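Malte Harms
Moved the office broadband from Lucero to Stirkari in February. Notes for anyone thinking of doing the same.
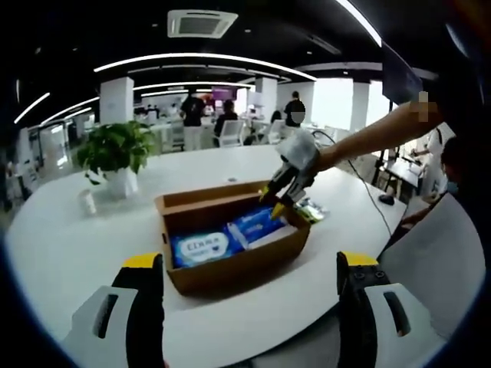

Lucero wanted 30 days' notice, in writing. Email didn't count. I posted the letter and rang to check they'd got it.

New line is 300 down. Old one was almost never above half that.

The phones were the slow part. Extension 704 still rings at the old site, ticket's open.

Three visits from the engineer in the end. Will post the final bill when it comes.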